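Project Report: Ulleo, a Mobile Puzzle Game
by Gaspard Besson

So for my semester project I made a phone game! It's called Ulleo and it's a rope puzzle game, which sounds simple until you try to build one (I thought it would take me three weeks, ha). You play as a little mountain guide who has to untangle ropes on a cliff so that the hikers stuck on the ledges can climb down. You drag the knots, the ropes swing, and if two of them cross for too long, one snaps and you start the level over.

I started in April with paper sketches and about a million sticky notes. The first playable version had just one level and one rope, and the rope went straight through the cliff whenever you pulled it fast. My roommate played it for two minutes and said it felt like dragging spaghetti. Fair!

How the ropes work

Each rope is a chain of 50 short segments. I tried 100 at first because it looked so much smoother, but my old phone got hot and the game crawled, so I cut it in half and drew a curve over the joints to hide the corners. Every segment checks the cliff and the other ropes on each update. The snapping rule is a timer that fills up while two ropes touch and drains when they come apart. I changed the speed of that timer more times than anything else in the project.

Levels

There are 13 levels in the finished build. The first few take place in the village of Maketti, where you only get two ropes, and then you move up to Gondier Pass, where the wind pushes everything to one side. The wind levels are my favorites and also the ones people complained about. Level nine got rebuilt from scratch because most of my testers found a way to skip the whole thing by flinging one knot over the top of the screen.

Testing

I passed the game around my class and saved a log line every time somebody finished or restarted a level. That gave me 684 attempts to look at. Level six had way more restarts than the levels on either side of it, so I moved it later and added a ledge where you can park a knot for a second. I also learned that left-handed players were covering the hint button with their thumb, so now you can flip the layout in the menu.
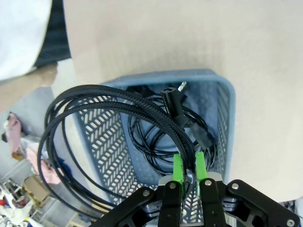
Figure 1. Black braided cable looped over the rim of a pale blue basket.

What I'd do next

Sound, mostly. Right now every rope makes the same creak and it gets old fast. I'd also like to finish the Bautista chapter, which is a set of night levels where you can only see the rope near your lantern. I have the art for it and two half-working levels, but the light was eating up too much battery and I ran out of time to fix it.

The build I'm turning in is for Android only, and the save file resets if you change the language in the middle of a level, so pick your language first!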